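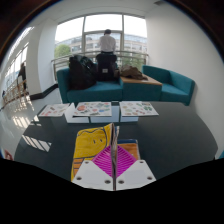 Leave Something on the Table
By Lerato Zulu
Dec 31, 2024

Most shared lounges are furnished by people who will never sit in them. I have spent a good part of my working life in rooms like that, and the complaint I hear most is that they are messy. Somebody left a bag on the sofa. There are papers on the table again. Can we please get everyone to clear up after themselves?

I think the complaint is wrong, or at least it is aimed at the wrong things. Dirty cups should go. Food should go. A bag belongs wherever its owner is comfortable leaving it. But a few bright, silly objects lying on a table are doing a job, and a room that has been cleared of them is a worse room to wait in.

At Besura, where I worked for six years, the lounge on the second floor had good chairs, a low table and nothing else. The rule was that all surfaces were wiped and emptied at the end of the day, and anything left behind went into a bin in the supply closet. The room was always clean. It was also always empty, apart from people on the phone who had come there to be alone. The building had 300 people in it and I doubt most of them ever sat down in that room.

Then the Swanepoel building across the street opened its lounge to tenants on both sides, and we started going over there. The chairs were no better. What it had was stuff: magazines, a stack of children's drawings, a puzzle with pieces missing, a cloth bag with a cartoon on it that had been there so long it had become part of the room. People picked these things up while they talked. They folded and unfolded them. I once watched two men who had come to argue about a lease spend the first ten minutes turning over a page of crayon animals and trying to decide which one was the goat.

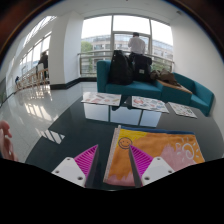
A smiley face and a sun doodle up close, with more small colored pictures on the table behind.

Dark tables make the case better than pale ones. A big gray or black top is practical because it hides scuffs, and designers like it. Left bare, it is a slab in the middle of the room. Put a few sheets with red and blue pictures on it and your eye has somewhere to go. The color doesn't have to match anything. I would say it is better if it doesn't, because a matching object looks like it was bought with the sofa, and people are shy about touching things that were bought with the sofa.

Demetrio Requena managed the lounge at Visside and disagreed with me about nearly all of this. His view was that clutter invites clutter. Leave one folded cloth on the table and by June you have 37 items, half of them gloves. He is right that this happens. I have seen it happen. His answer was a clear table every night. Mine was a limit — keep it to whatever fits on one tray and swap things out when they get tired.

We tried it his way and then my way. I can't give you proper results. The cleaning crew preferred his. I noticed more people sitting down under mine, but I was looking for that, so take it with some salt.

Soft things are worth a special word. Paper is fine and costs next to nothing, but it curls and gets coffee on it. A piece of printed cloth holds up for years, can go through the wash and makes no noise when someone drops it. It also takes the hard look off a large flat top. Yellow works very well. So does a loud cartoon print of the kind most adults wouldn't choose for their own homes, and I think that is part of why it works in a room that belongs to everybody. 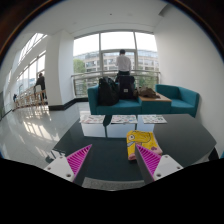
Yellow cartoon cloth on the dark table, with the teal sofa and two black backpacks beyond.

As for bags on the sofa, I am in favor. A sofa with a backpack on it tells the next person that sitting is allowed. The time to say something is when the bags have the seats and the people are standing, and in my experience you just ask and the bag gets moved.

I know there are lounges where none of this will do. A clinic has its own rules about what can be handled, and so it should. A hotel may want the look of a place no one has used. Offices, schools and apartment buildings have much less of an excuse. Drundness, where I rent a desk now, has a low glass table that gets polished every morning, and I have never seen anyone put so much as a newspaper on it. Next week I am bringing in a few old comics and a tea towel with a duck on it, and I intend to leave them there until somebody objects.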